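Horano Residence Hall: Kitchen Use FAQ

Who may use the shared kitchen?
All registered residents and up to two guests per resident.

When is the kitchen open?
From 6 a.m. until 11 p.m. Quiet hours still apply.

Where should dishes be stored?
Return clean dishes to the upper cabinets. Items left in the sink overnight will be removed.
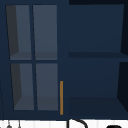
Is there a fee for lost keys?
Yes. The replacement fee is $20, payable at the front desk.

Contact: Napaporn Rungrueang, Residence Office | © Horano | Back to top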